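Category: Company News / Robotics & Automation

Akora Opens a Second Chore Lab in Endeldale and Tells You Where the Robots Still Get Stuck

ENDELDALE, September – I'm Nassoro Rashidi, and I run the household program at Akora. My colleagues usually write these releases, but I asked for this one, mostly so I could answer the thing my neighbors keep asking me over the fence: can a machine do the dishes yet, or the laundry, or restock a shelf at the corner store?

So, the news first. We've opened a second chore lab, upstairs from our Endeldale office, and it starts work this month on a list of 328 everyday jobs. Some come from homes and some from shop floors. Wiping a counter is on there, and so is pairing socks, facing cans on a shelf, breaking down a carton and getting a fitted sheet onto a mattress (good luck to all of us with that one).

The list is called Edell. Each job on it gets a plain grade: the machine can do it alone, it can do it with a person standing by, or it can't do it. Right now 60 jobs have the top grade. I'd love to announce a bigger number, and I'm still pretty happy with this one!

A lot of the learning starts with people. Our team does a chore with hand-held grippers, two fingers and a pair of pads, and the recordings go toward teaching Kong, our two-armed robot, to do the same chore. It's slow, friendly work, and you get strangely good at picking things up with a pinch.

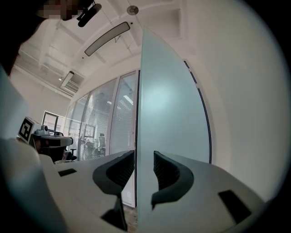
Can a robot run my house today? It can take on a few repeated jobs in a room it has practiced in, and it will still need you for the rest.

Kong is best with stiff things that stay the same shape. Cups, boxes and cans go well, and it's happy to do them all afternoon. Cloth is where we lose time. A towel lands differently every time you drop it, and a bag with something heavy in the bottom swings just when you don't want it to. Glass doors are a headache too – and so are kitchen drawers that stick.

Stores are a little ahead of homes, in my view. The shelves are labeled, the aisles stay put and someone tidies at closing. Your kitchen has a cat in it.

We're looking for Endeldale households and small shops willing to send us their chores, the duller the better. Tell us what the job is, how often you do it and what usually goes wrong. We'll grade the ones we take on and send you the result, including when the grade is "can't do it." The front desk at Akora's Endeldale office is taking suggestions now, and reporters who'd like to visit the lab can ask there for me by name.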